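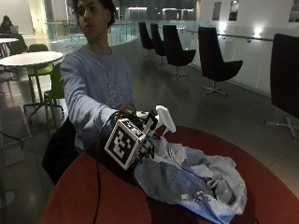 Skillstead-talk: Shared Spaces

Re: chairs for the reading evenings

Hi everybody,

Perrine Hamel wrote:
> Do we want the soft chairs from Oveck again, or should we
> try the stackable ones? I can pick up 15 either way.

Thank you for offering to drive, Perrine, that is so kind of you! I'd say the soft ones again, if your back can stand the lifting (mine can't, as most of you have heard far too often). My mother-in-law sat through the whole of the last evening in one and asked me where she could buy it, and she is a hard woman to please when it comes to chairs.

The round tables can stay where they are. Could we start at 7:15 this time, though? A couple of us come straight from work and would love a bite first. I'll bring the plum cake.

Warmly,
Roald Solberg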